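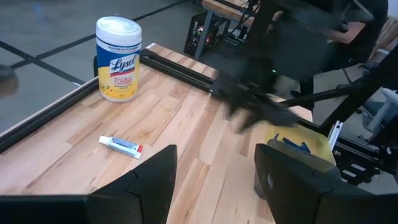 Wipes and toothpaste on the bench, both arms in the picture.

1/ Good morning, friends! A little thread on shared-bench manners, which I care about far more than is reasonable – bear with me.

2/ Our rule at Hikthorpe is that when two arms share a table, only one goes into the middle at a time. The other waits on its own side, even if that makes the run slower (it does, sorry Ramesh).

3/ And if you're standing near the rig, say so out loud before anyone hits start. Renu taught me that one my first June here and I still do it every single time.

4/ What's on your bench list? I'd love to borrow a rule or 2!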